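Ticket: Greifer verliert Holzzylinder beim Ablegen, Aufnahmen teilweise unbrauchbar
Projekt: Studienprojekt Cirkidero, Teilgruppe Datenerfassung
Gemeldet von: Shahla Kiani
Bearbeitet von: Nicanor Vergara
Eröffnet: Donnerstag, 29. Januar 2026
Priorität: mittel
Status: gelöst, Nachkontrolle offen

Fehlerbild

Beim Sortieren auf dem Tisch (Aufgabe »Objekt ins Tablett legen«) rutscht der Holzzylinder zwischen den Fingern durch, sobald der Handgreifer über den Tablettrand geführt wird. Bei Orange und Mandarine tritt der Fehler nicht auf. Die Karotte wurde nicht systematisch geprüft. Der Zylinder fällt meist mit der Schnittfläche voran und rollt dann weg, die Episode muss verworfen werden.

Zusätzlich meldet das Auswerteskript bei den betroffenen Episoden einen Sprung in der Fingeröffnung. Ob das Folge oder Ursache ist, war bei Eröffnung unklar.

Umgebung

Handgreifer mit gerippten Fingerbelägen, Bedienung von Hand, Auswertung mit Filiston auf dem Projektrechner. Tablett mit pinkem Rand, gemusterte Tischdecke. Der Zylinder wird quer gegriffen, die helle Schnittfläche zeigt nach vorn.

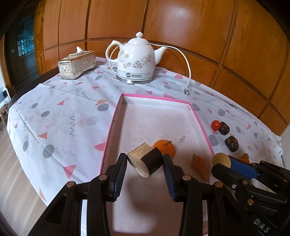 Eingrenzung

Schritt 1 – Beläge geprüft. Beide mit Isopropanol gereinigt, danach erneut gegriffen. Keine Änderung.

Schritt 2 – Objekt getauscht. Mit der Mandarine kein Abrutschen, auch bei schneller Bewegung. Der Fehler hängt also am Zylinder oder an der Griffweite.

Schritt 3 – Griffposition variiert. Weiter unten an den Belägen gefasst hält der Zylinder deutlich besser. An der Fingerspitze kippt er um die Querachse. Shahla hat bisher fast immer an der Spitze gegriffen, um beim Ablegen Abstand zum Tablettboden zu behalten.

Schritt 4 – Rohwerte der Fingeröffnung ausgelesen. Bei geschlossenem Greifer ohne Objekt liefert der Geber 675. In der Konfigurationsdatei steht als Nullpunkt 1270. Der Wert stammt aus der Kalibrierung vom Mai und wurde nach dem Umbau der Finger nicht neu gesetzt.

Schritt 5 – Logdatei von Filiston durchgesehen. Der Sprung erscheint immer an derselben Stelle im Wertebereich. Das Skript begrenzt alles unterhalb des alten Nullpunkts auf null, damit fehlt der untere Teil der Kurve. Der Sprung ist somit ein reiner Auswertefehler und hat mit dem Abrutschen nichts zu tun.

Zwischenstand

Es handelt sich um zwei getrennte Probleme:
a) mechanisch: Griff an der Fingerspitze, Kippmoment am Zylinder
b) Software: veralteter Nullpunkt in der Konfiguration

Maßnahmen

Zu a) Die Anleitung für die Teilgruppe ist ergänzt. Der Zylinder wird in der unteren Belaghälfte gefasst, die Fingerspitzen dürfen überstehen. Vor dem Anheben vollständig schließen und kurz halten. Beim Anfahren seitlich genug Platz lassen, vor allem wenn der Zylinder neben der großen Orange auf der Decke liegt. Die Orange rollt bei Berührung weg und verändert die Startanordnung.
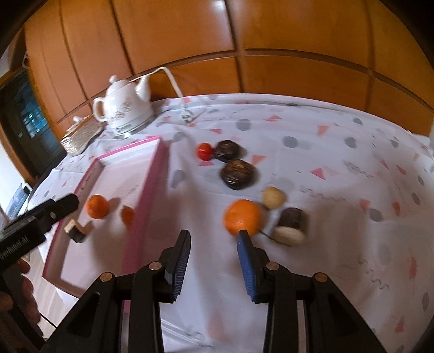
Wer die Anordnung trotzdem verschiebt, bricht ab und legt neu aus. Nachträgliches Zurechtrücken bei laufender Aufnahme ist nicht zulässig, die Episode wird sonst beim Import als gültig gezählt.

Zu b) Nullpunkt auf 675 gesetzt, alte Konfiguration unter dem Namen »adeyemi_alt« abgelegt. Die Rohdaten sind vollständig, nur die abgeleitete Kurve war falsch. Betroffene Episoden können neu gerechnet werden, pro Episode bis zu 2 Minuten auf dem Projektrechner.

Kommentar Kiani: Tiefer gefasst rutscht der Zylinder bei mir nicht mehr. Ablegen ist etwas fummeliger, weil die Spitzen früher am Tablettboden sind. Bitte klären, ob wir den Zylinder auch längs greifen dürfen.

Kommentar Vergara: Längs vorerst nicht. Die Aufgabenbeschreibung von Trukov sieht Quergriff vor, gemischte Griffe müssten wir getrennt auswerten. Neuberechnung läuft heute Nacht. Der Sprung ist in den ersten neu gerechneten Kurven weg.

Offen

– Nullpunktprüfung in die Startroutine aufnehmen (Vergara)
– verworfene Episoden im Protokoll markieren, nicht löschen (Kiani)
– Nachkontrolle mit dem Zylinder nach dem nächsten Belagwechsel

Kontakt: Projektgruppe Cirkidero | © 2026 Studienprojekt Cirkidero | Nach oben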